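Subject: Re: [shop-arms] second arm up, wrist camera, finger opening
Date: 3rd December
List: Folldale shared workshop, robot arm builders

On the printed fingers, the short version is that I kept the wedge shape and gave up on the rubber pads for now. Longer version below, with the earlier message quoted first so people who joined since March can follow.

> Has anyone got both arms running off one supply yet? Mine resets
> the controller whenever the two shoulders lift together. Also, what
> are you using for the fingers? The ones in the Corari files flex
> too much at the tip and I lose small parts.
>
> I would also like to know how far open you let them go. The
> default limit in Meesuk seems very cautious.

Supply first. I had the same resets with both arms on one supply. They now have 2 supplies with a common ground, and the resets stopped the same evening. I know the build notes say one is enough. It may be enough for the smaller motors, but mine drew more than the notes allow as soon as the elbows were out straight.

Fingers. These are my third set, printed in black, solid all the way through instead of the light infill in the Corari files. They are heavier, and I had to lower the acceleration on the wrist to make up for it. The flat inner face is the same as the original. I put a narrow bevel along the top edge so the tip can get in low next to something lying flat on the table. Print them on their side. Standing up, the layers split at the screw holes.

Opening. I raised the limit in the Meesuk config to 74 and that is where the fingers sit when the gripper is idle. The table layout I'm working with is two paper cups turned over at the back and a small red piece out in front of them. The wrist camera is mounted low, so you get the two fingertips and the table between them:
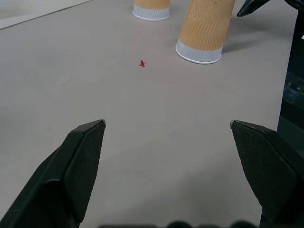 Ustine wrote back off list that the limit should stay where it was until the end stops are in, and that 74 will strip the rack if the motor ever loses its zero. I was told I could pass that on. It's a fair point and I have no end stops. If you copy my number, do the zeroing routine at every power up, and don't leave the arm running while you get coffee.

Some settings, for anyone who wants to compare:

wrist servo, open: 2669
wrist servo, closed: 1838
finger limit in config: 74

The first two are raw counts from my own servo and won't match yours. Take your readings with the horn off, write them down, then put the horn back on.

Camera mount: the bottom of my picture picks up a row of dark blurred shapes from close under the fingers. A taller bracket ought to clear them, but then the cable catches on the wrist. I've left it alone. If someone has routed the cable down the inside of the forearm I'd like to see how.

Still open on my side are the end stops, a strain relief for the second arm, and a way to keep the two arms from reaching into the same part of the table. At the moment I handle that last one by moving them in turns. It's slow, but it has kept them from hitting each other.

The finger files are in the shared folder under Folldale, in the one marked solid. The older sets are still there too, please don't print those.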